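Visit report: Granström demo floor, Oltunby
Oct 20, 2025
14 shares | 3 comments

We went to Oltunby to settle one question before the August budget round: whether Vastcombe should plan for a two-armed unit with full hands on the kitting line, or stay with single arms and parallel grippers. Jonatan Björklund ran the visit on the Granström side. Ans Timmermans and I attended for Vastcombe.

The morning went to cost structure. Granström quotes the arms, hands and controller as separate lines, and the hands are the line to watch. They are treated as wear parts with their own service interval. The purchase price covers one pair. A spare pair is optional on paper, but the exchange turnaround is 6 weeks, and our line cannot stand idle that long. I have put the spare pair in the base figure.

Floor space is less of a problem than we assumed. The cell fits the bay now used for the Dranen labeler, provided the labeler moves 2 meters toward the dock. Power is a standard drop. Compressed air is not required, so the compressor upgrade can come out of the plan. Network is one wired port per cell.

Integration is quoted at 741 hours for a first cell. Ans asked for the breakdown and received it on the spot. The largest item is part teaching, and it scales with the number of part families. We should cut our list to the families that ship every week before asking for a revised quote.

After lunch we moved to the handling station. The items there are close to our folding goods: tubes joined at a bracket, several angles, no flat face to grip. A parallel gripper needs a dedicated fixture for each of these, and fixtures are where our last project overran.

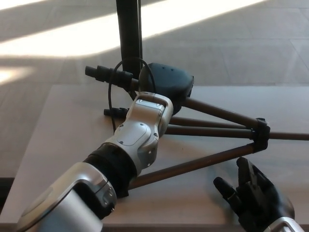 Godelieve Koster wrote back on the draft that the fixture comparison is unfair unless reteaching is charged to the hands as well, and asked for both over a term of 3 years. I agree, and the table will be redone that way.

Open items: written terms for the spare pair, training seats included in the price, and whether the service contract can start at acceptance instead of delivery. Jonatan will send the first two. The third goes to purchasing.

3 comments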